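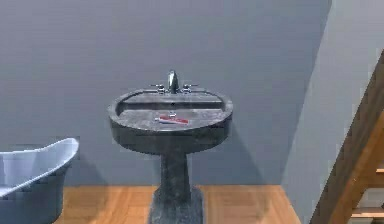 Feswood cell, bathroom set: a thread on keeping a practice cell in working order

1/ The marble sink is back in the sim! For anyone new, I look after the Feswood cell at Mernimside. Half of it is a real arm bolted to a real bench, the other half is the simulated copy where we try everything first. This week has been all sink.

2/ The job the arm has to learn is dull and lovely: pick up the small red and white thing lying by the bowl and put it down somewhere else. It's lying at an angle on dark stone, so the grip has to come in twisted. Easy for you and me, fiddly for two fingers and a wrist.

3/ First bit of upkeep was the rim. It's thick and rounded, and the collision shape I'd given it was a plain flat slab (lazy, my fault). Fingers kept stopping 22 mm short, as if they'd hit glass. I rebuilt it to follow the curve and they go all the way down now.

4/ Second bit: the taps. Cross handles either side of the spout, little spokes sticking out, and the wrist cable guard on our arm loves to snag on anything like that. I've put a keep-out box over each handle and a taller one over the spout. Ugly to look at with the boxes switched on, but they do the job.

5/ Then I ran 400 tries overnight and went to bed feeling smug. Came in to find the log had filled up and stopped itself before breakfast. So, note to self in big letters: CLEAR THE LOG FOLDER.

6/ On to the real arm. The Cudside gearbox in the elbow gets fresh grease every 600 hours, and it was due. Wipe the old stuff off, new grease in, run it slowly through its full swing with the lid off and listen. You want a steady hum. A tick means you go back in.

7/ I also swapped the finger pads. The old ones had gone shiny after 3,000 grips and shiny pads drop things. Two screws each side, and do zero the gripper afterwards or it'll think it's holding something when it isn't. Ask me how I know.

8/ Next up is the Fan controller update, which I've been putting off since October. Backing up the joint offsets first, twice, on two different sticks. Kettle's on, wish me luck.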